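The model room at Sotholm

The model maker at Rostent has worked out of the same room in Sotholm for four years, and she says most of her trouble in that time has come from foam board. She builds presentation models for architects, mainly housing and the odd school. When we spoke she was finishing the base for a library in Katene.

"People think the buildings take the time," she said. "It's the base. If the base is wrong, everything you put on it is wrong."

She buys board in packs of 20 and stores it flat, under a door she took off a cupboard. Standing it against a wall gives it a bend that never quite comes out. She changes the blade after every long cut and makes three light passes — one for the paper, one for the foam, one for the paper underneath.

"I was taught to do it in one go, and I did it badly for years," she said.

The Diltum job, finished last October, was her largest so far, with 100 small houses on a slope. She glued them down over two days and had to lift a whole street when the client moved a road.

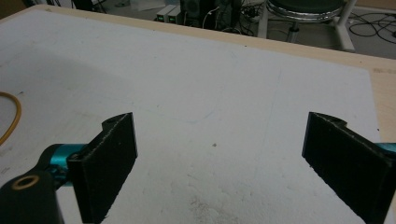 Clean board matters less to her than people expect. A sheet that will be covered or painted can carry a few marks, and she keeps the best ones for walls and roofs. The white sheet that takes up nearly all of the tabletop has pale scuffs, grey smudges and faint bluish-grey streaks on it, and she would use a sheet like that for a base without a second thought. For anything left bare she goes through the pack until she finds a good one.

Asked what she would change about the room, she said the light. The window faces the wrong way, and by mid-afternoon she is cutting under a lamp. She has asked for a second one. "They said they'd look into it," she said. "I'm still on the one lamp."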